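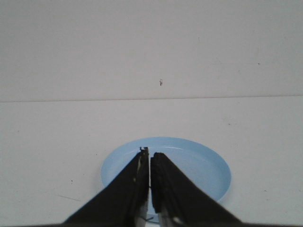 Photo: Witold Jabłońska / Kuruc Instruments

Section 4. Making and Staining a Blood Smear

Read this section through once before you uncap anything. The Kuruc staining station is forgiving about most things, but it has no opinion on whether you remembered to label the slide, and neither will the slide.

What you need
Clean glass slides, frosted at one end
Anticoagulated blood, well mixed
Drukevitz fixative (blue cap)
Jirero stain, bottles A and B
Gloves, eye protection, a pencil

Note: A pencil. Ink washes off in the fixative, and you will then own a tray of very handsome anonymous slides.

4.1 Making the smear

1. Put on gloves and eye protection. Treat every sample as infectious, including your own.
2. Write the sample number on the frosted end.
3. Invert the tube gently until the cells are evenly mixed. Do not shake. Red cells burst when shaken, and the smear ends up looking like weak fruit punch.
4. Place a small drop of blood near the frosted end.
5. Hold a second slide at a low angle, draw it back until it touches the drop, and let the blood spread along its edge.
6. Push forward in one smooth stroke. Hesitation shows up as stripes.
7. Let the smear air dry completely. Blowing on it is not a recognized method.

A good smear is thick at one end and thins to a feathered edge. Your first one will be thick at both ends. Make another.

CAUTION: Used slides are sharp and carry blood. They go in the sharps container, and a coffee cup does not become a sharps container when you write SHARPS on it.

4.2 Loading the station

1. Check that the drain line is seated. It clicks. If you are wondering whether it clicked, it didn't.
2. Fill reservoir 1 with fixative and reservoirs 2 and 3 with stain A and stain B.
3. Place the dry slides in the Grustska rack, smear side facing the arrow.
4. Close the lid and select program 2.
5. Press START. The lid locks until the rinse is done, and pulling at it only upsets the hinge.

CAUTION: The fixative contains methanol, which is toxic and catches fire easily. Work in a fume hood, away from open flames. The lid is a splash guard and will not contain vapor.

Note: Change the stain after 300 slides, or sooner if the nuclei start to look washed out. The counter on the display resets only when you hold DRAIN for two seconds. Unplugging the unit to reset it has been tried, and the counter remembers.

4.3 Checking the result

1. Let the rack drain upright until the slides are dry.
2. Start at low power and find the area just behind the feathered edge, where the red cells barely touch.
3. Move to the oil immersion lens. Platelets should be small and purple, and lymphocytes should have dark, rounded nuclei.
4. If everything is blue, check the pH of the rinse buffer. If everything is pink, check it again.
5. If there is nothing on the slide at all, turn it over.

Record the stain lot number in the log before you put the bottles away. Cleaning the reservoirs is covered in Section 5.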